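A morning at the Rustad toy kitchen open day

I went to the Rustad open day in March, because my daughter's nursery is looking for new things for its play kitchen and I had promised to bring back some notes. The building is outside the town, behind the bus garage, and the only sign was a sheet of paper on the gate. I walked past it 2 times before I understood that it was the right gate.

Visitors came in through the packing hall. There was coffee, there were very dry biscuits, and there was a long shelf with the older products. I liked the shelf most of all. Some of the first dinner sets were still in their boxes, with the price on a small label in a currency that is no longer used.

The company sells under two names. Rimum is the tableware, so cups, plates and bowls in a few calm colours. Amby is the pretend food. They told us that the Amby list has 206 articles now, if one counts every fruit, vegetable, bread and cake. I did not expect so many. I asked if anybody buys all of them, and the answer was that a shop in the north did it once.

The play tables

After the shelf we came to the part with the tables, where a small selection from both names was laid out.

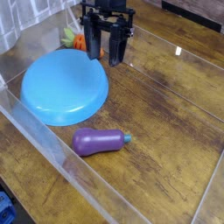 Vegetables are the part of the Amby list that I wanted to compare, since the nursery has lost almost all of theirs. My worry was that they would be too much alike in shape, because small children learn first from the outline and only later from the name. I think the worry was not necessary. The purple aubergine is round and wide at one end and becomes narrow towards its short teal cap, and the carrot has dark grooves in the orange and light green leaves on top, so even a child of two years will not mix them. I would like the aubergine cap to be a little more like the real one, but this is a small complaint.

The wood of the tabletop I liked very much also. It has dark streaks and old marks in it, and bright toys look good on such a surface. Our nursery has white tables and everything on them looks like a dentist's waiting room.

About the bowls I had a longer conversation. The large light blue one is plastic, and it is wide enough to cover some small things when it is upside down. At home we play exactly this game with a salad bowl: I hide something, my daughter guesses, then she hides something and tells me immediately what it is. For the nursery I would order the large size only. The small ones go home in coat pockets.

Prices and practical things

The open day price for a mixed bag of 6 pieces was lower than in the shop, but one could not choose the pieces. I find this a pity. If you need only vegetables, you will maybe get three cakes. For schools and nurseries there is a separate list, and you must ask for it by e-mail, it was not printed.

I asked these things for our group, and I write down the answers as I understood them:

The toys can be washed by hand with ordinary soap. The dishwasher is not recommended for the Amby food, but it is allowed for the Rimum bowls.

Single pieces can be ordered again if one is lost. Delivery takes 5 working days.

The colours of the bowls may change from one year to the next, so it is better to buy the complete number at one time. The light blue stays in the list for now.
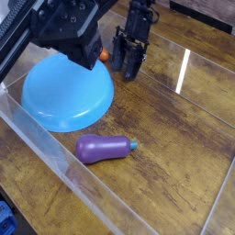

Fandance and the way home

In the last room was the new series, called Fandance, which is dressing-up clothes and paper fans. It was the most crowded room and also the warmest, and I stayed there only a short time. The fans are pretty, but I believe they would live one afternoon in our group. The capes looked stronger, with a simple closing at the neck that opens by itself when it is pulled.

The bus back goes once in an hour and the stop has no roof. If you go with children, take something to eat with you, since the biscuits were finished at eleven o'clock. There is parking for visitors on the left side of the gate, and the toilets are in the packing hall, behind the coffee table.

I ordered nothing on the day. I will send the e-mail for the school list this week and put the prices on the board beside the coat hooks when I have them.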